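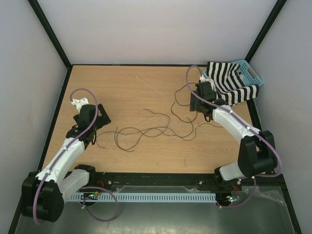

*The two-armed station at Jundale, with the striped cloth and the blue basket at the back.*

So I finally got myself to the Jundale open day, after two years of saying I'd go and then finding out it was last month. It's in the old Dollier building, down past the rail yard, and the parking is terrible (leave the car by the feed store and walk the rest). I got there a little after nine and there was already a line for coffee!

They send you through in groups of 8. Ours was led by Lucía Marín, who talks fast and walks faster, and I missed most of the first room because I was still fighting with my visitor badge. The second room was the one I'd come for, though. Two white-and-black arms in a kind of booth, purple cables looping over both of them, and a tabletop with a whole tangle of thin wires across the middle. I could have stood there all morning. I kept looking at the little green lights down by the bases, like a kid at an aquarium.

Lucía told us they work on cloth a lot there, and that soft stuff is way harder for an arm than a box or a bottle. A box keeps its shape and a towel has other plans. Kyu-ri Yoon, who runs the station, said she had logged 349 tries at one folding job since spring, and more than 70 of them went in the notebook as "no idea what happened." I loved that.

Benito Cuesta asked what the grippers cost and got a very polite non-answer.

Lunch was sandwiches in the loading bay, and they ran out of the good ones by noon. Next one's in September, same building, and you have to sign up by email. I'm going back, with a jacket this time, as the loading bay is freezing.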